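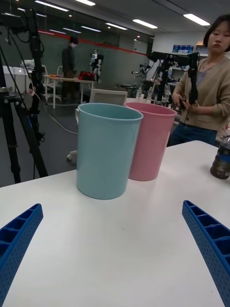
Has anyone drained the battery loop on a Dundale van and found the coolant badly discoloured? Mine is a high-mileage example on its original fill, which should be the pale low-conductivity type. I took out two litres at the lower hose. For colour, compare the dark brown liquid in the bottle at the right, past the blue and pink cups, at the table's edge: the drained coolant was very close to that. There are no warnings on the dash and the pack temperatures look normal on a run. The dealer wants £2499 for a full flush, new chiller seals and a pressure test. I would like to know whether that is justified before I agree to it.
– zhuoran_yu, 15th January

Colour alone tells you very little. The dye in some low-conductivity coolants breaks down with heat and the fluid darkens long before the inhibitors are used up. Measure the conductivity at a known temperature. Fresh fluid should be well under 100 µS/cm and the handbook for my van gives that as the limit for the battery side. What does yours read?
– Gu_bench

Disagree with the first line. Dye breakdown gives you straw or a dull amber. Dark brown in a loop with aluminium cold plates and steel fittings usually means iron oxide from the fittings, or somebody has topped up with ordinary engine coolant. Either one is a reason to flush. Does it leave a deposit if you let it stand overnight?
– s_chiriac

Some deposit, yes, fine and slightly gritty. It doesn't stick to a magnet through the jar, for what that's worth. I don't own a conductivity meter.
– zhuoran_yu

The Zunance pen meter is good enough for this if you calibrate it first. Rinse the probe in deionised water between readings. Tap water left on it will swamp the result.
– Gu_bench
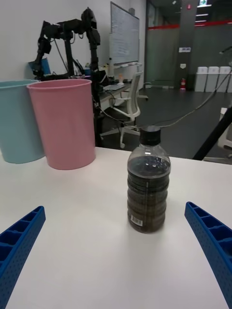

Clear bottle, black screw cap, filled to the shoulder.

Whatever container you use for the sample, label it with the date and the drain point. I keep one from the header tank and one from the lowest hose, as they can differ a good deal. The magnet test is weak evidence. Red iron oxide is barely magnetic, so a negative result doesn't rule it out. A lab will do metals and glycol content from a small sample.
– g_bai

Agreed on the lab. I also wouldn't let a dealer reuse the old hoses at that price. Ask for the quote to be split into labour, fluid and seals. Mine was split and the seals turned out to be optional.
– s_chiriac

Seals are only optional if it holds pressure. On a cold plate loop I would do the pressure test first, on the old fluid, and then decide. Flushing a loop that already weeps just puts clean coolant where you don't want it.
– Gu_bench

Borrowed a meter. Header tank 38, lower hose well over the limit. Repeated it 3 times with the same result.
– zhuoran_yu

Then it is poorly mixed, which suggests a recent top-up at the tank over old fluid. Check the service record for what went in. If it says Vuklow, ask which grade – they sell a motor loop version in a similar container and the two should not be mixed.
– g_bai

Record just says "coolant topped up", October, no grade. I've asked for the pressure test on its own and will post the figure.
– zhuoran_yu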